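fernton-desks
README / data notes
Last touched 28 June 2018 - Femke Jacobs

What it is
Survey of desks and tables in the two Fernton buildings (Malten wing and Claeys wing). One row per desk. Made for the office move, kept because people keep asking for it.

Files
desks.csv - main table, 200 rows
rooms.csv - room codes and floor, join on room_id
notes.txt - free text from the walk-round, messy, not cleaned
old/ - first export, don't use, the ids are wrong

Columns in desks.csv
desk_id - M or C plus three digits
room_id - see rooms.csv
width_cm, depth_cm, height_cm - tape measure, nearest cm
top - wood, laminate, metal, other
hole - y / n, a cable hole in the top
hole_mm - diameter, blank if hole = n
adjustable - y / n / stuck
condition - 1 (bad) to 4 (good)
keep - y / n / ask

How it was collected
Walked every room with a tape and a clipboard, typed up same evening. Malten wing first, then Claeys. Height taken at front left corner. If the desk wobbled I measured it anyway and put a w in notes.txt.
Condition is my own judgement. I was stricter in Claeys than in Malten, sorry, so dont compare the two wings on that column.

Missing stuff
167 rows are complete. The rest have at least one blank, mostly depth_cm where the desk was against a wall with a cabinet on it.
Room C-70 was locked both times. Not in the file at all.
Height is blank for anything marked stuck.

Known problems
- M063 and M064 might be swapped
- "laminate" was a guess in the darker rooms
- some meeting tables got in, filter on width_cm over 200 to drop most of them
- commas in the notes, open with a proper text editor and not the spreadsheet

About the hole column
Most questions are about this one. y means a round opening that goes right through the top. Screw holes, drill mistakes and notches in the back edge are all n. Plastic cap fitted or not makes no diffrence, still y. Measure across the widest point, without the cap.

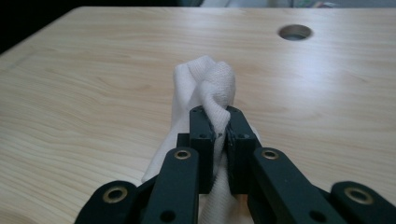 Wood top, round hole near the far edge. hole = y

Using it
Fine to use inside Condby for planning. Ask before sending it outside, room codes are in there. No need to credit anyone.

To do
- get into C-70, July probably
- fix M063 / M064
- re-score condition for Claeys
- delete old/ once the movers have the new list

Corrections to Femke, desk id in the subject line please.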